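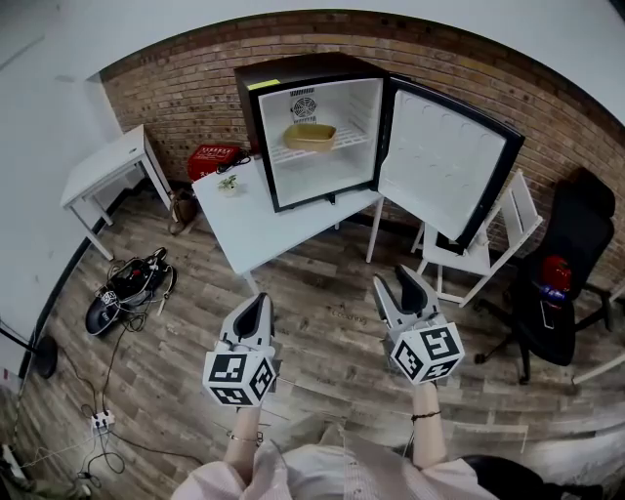

Back Room Kitchen Corner – the Mini Fridge Page

Quick gallery from the Rutherford studio, December. More to come when I get a minute. Captions by Heather Dunbar, complaints to Cameron Kinnear (he picked the fridge).

The short version for people who haven't been in yet: small fridge, up on the white table by the brick wall. Shared by everybody on the floor. Lunches, milk, the odd birthday cake if it fits, which it mostly won't. Took us over 3 months to agree on getting one at all, then 2 days to agree on where it goes. Brick wall won. It's the only spot where the door can swing all the way open and you can still get past, sort of. Mind the white chair.

1. The corner

Black outside, white inside, one wire shelf. Yellow sticker top left of the cabinet, still on. Table is the white one with the skinny legs, used to be the mail table. Mail now goes to the front desk, please stop leaving it back here. Little green sprig in the white holder stays where it is, I like it.

Brown bag under the table – if its yours, move it before the weekend.

2. Tray out

The pale yellow tray at the open door. Goes on the shelf, one tray, for the small stuff: butter, cheese, those sauce packets Cameron hoards. Inside of the fridge with nothing in it at all, enjoy the sight while it lasts. Dial is next to the fan on the back wall. Leave the dial alone!! If the milk freezes tell me and I'll turn it down.
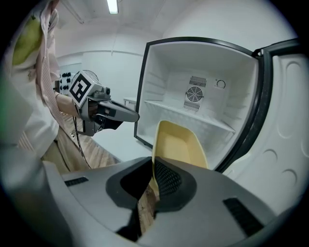
3. House rules, such as they are

Name and date on everything. Marker lives in the mug by the sink.

Anything with no name gets tossed at 6 on the last afternoon of the week. No exceptions, not even for the good yogurt.

Round hollows in the door are for cans, more or less. Tall bottles lie down on the shelf or go home with you.

Don't push stuff up against the fan. Air has to get round.

Tray gets washed in the sink with dish soap and dried befor it goes back in. Same for the shelf, whoever's turn it is.

Spills – wipe now, not later. Rubber seal on the door too, crumbs get in there and then it won't shut right.

Still wanted: a second tray, a box of baking soda, a hook for the dish towel. Leave a note on my desk if you've got any of it at home. Sign-up sheet for wiping down is taped by the light switch, 2 slots left for December.

H.D.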